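제목: Re: [상영기술] Osalby 자막 싱크가 후반부에서 밀리는 문제
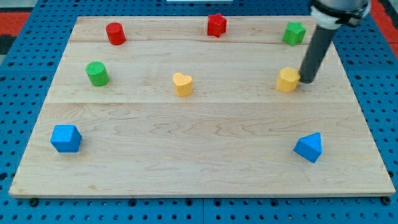 자막 밀림은 프레임레이트 변환 오류가 아니라고 판단합니다. Osalby 상영본은 24fps DCP이고, 자막 파일도 24fps 기준으로 작성되어 있습니다. 23.976으로 잘못 읽혔다면 오차가 첫 대사부터 선형으로 누적되어야 하는데, 측정 결과는 3권 시작 지점까지 오차 0, 그 이후 일정값입니다. 권 단위 구조는 나무판 위에 늘어놓은 블록으로 생각하면 이해가 쉽습니다. 빨간 별과 초록 별은 모양이 같아도 별개의 블록이고, 하나를 옆으로 옮겨도 나머지의 간격은 그대로입니다. CPL에서 권 하나의 진입점이 어긋난 경우도 마찬가지여서, 해당 권의 자막만 통째로 이동합니다.

> 지난번 시사에서 Osalby 후반부 자막이 대사보다 늦게 나왔습니다.
> 전반부는 문제가 없었고, 기차역 장면 이후부터 눈에 띄었습니다.
> 서버를 재부팅하고 다시 인제스트했는데 결과가 같습니다.
> 자막 파일을 23.976에서 24로 변환해서 다시 넣으면 되는지,
> 아니면 배급사에 DCP를 다시 요청해야 하는지 궁금합니다.
> 같은 서버에서 튼 Sorrentino는 정상이었습니다.

변환은 하지 마십시오. 지금 맞는 전반부까지 틀어집니다.

측정 내용을 적습니다. 3권의 영상 트랙은 EntryPoint가 317로 잡혀 있고, 자막 트랙의 EntryPoint는 0입니다. 영상은 앞의 317프레임을 건너뛰고 시작하는데 자막은 처음부터 읽히므로, 24fps에서 13.2초 정도의 지연이 생겨야 합니다. 그런데 실제 지연은 6프레임에 불과했습니다. 자막 XML을 열어 보니 3권의 첫 자막 TimeIn이 이미 앞당겨져 있었습니다. 누군가 수작업으로 보정하면서 기준값을 323이 아닌 317로 맞춰야 하는데 311로 넣은 것으로 보입니다. 차이가 정확히 6프레임이므로 다른 설명은 찾지 못했습니다.

위 문단에서 323은 이전 버전 CPL의 값입니다. 구판 CPL이 서버에 남아 있는 극장이라면 지연이 12프레임, 즉 0.5초로 나타납니다. 재인제스트로 해결되지 않은 것은 당연합니다. 패키지 자체의 값이 그렇게 되어 있기 때문에 몇 번을 넣어도 같습니다.

확인 순서는 다음과 같습니다.

1) 서버의 콘텐츠 목록에서 Osalby CPL이 몇 개인지 봅니다. 두 개 이상이면 UUID를 배급사 통지문과 대조하고 구판을 삭제합니다.
2) 남은 CPL의 3권에서 영상, 음향, 자막의 EntryPoint와 Duration을 적어 둡니다. 음향은 영상과 같아야 합니다.
3) 자막 XML의 해당 권 첫 TimeIn과 마지막 TimeOut을 적습니다. TimeIn 표기가 틱인지 프레임인지 반드시 구분하십시오. Interop 자막의 틱은 4밀리초 단위라서 프레임으로 읽으면 값이 전혀 달라집니다.
4) 위 값을 배급사에 보내고 보충 패키지(VF)를 요청합니다. 영상 트랙은 그대로 두고 자막 자산과 CPL만 교체하면 되므로 전체 DCP를 다시 받을 필요는 없습니다.

암호화된 상영본이므로 CPL이 바뀌면 KDM도 새로 받아야 합니다. 지난 회차의 KDM은 새 CPL에서 열리지 않습니다. 이 부분을 빠뜨려 상영 직전에 발견하는 경우가 있으니 VF와 KDM을 같은 메일로 요청하는 편이 안전합니다.

Sorrentino가 정상이었다는 점은 이번 문제와 관련이 없습니다. 그 작품은 자막이 영상에 입혀진 판이라 자막 트랙이 없습니다. 비교하려면 자막 트랙이 따로 있는 Jesberg를 쓰십시오. 저희 쪽에서는 같은 기종 서버로 Jesberg를 끝까지 돌렸고, 자막 3000줄 넘는 분량에서 어긋난 곳이 없었습니다. 서버의 자막 렌더러는 제외해도 됩니다.

VF가 늦어지면 임시로 서버의 자막 오프셋 기능을 쓸 수 있습니다만, 이 값은 작품 전체에 적용됩니다. 3권에 맞추면 1권과 2권이 6프레임 빨라집니다. 대사가 적은 전반부라면 감수할 만하다는 의견도 있겠으나, 1권에 전화 통화 장면이 길게 있어서 저는 권하지 않습니다.

4권 이후는 아직 측정하지 않았습니다. 가지고 계신 CPL의 UUID와 4권 EntryPoint를 목록에 올려 주시면 대조하겠습니다.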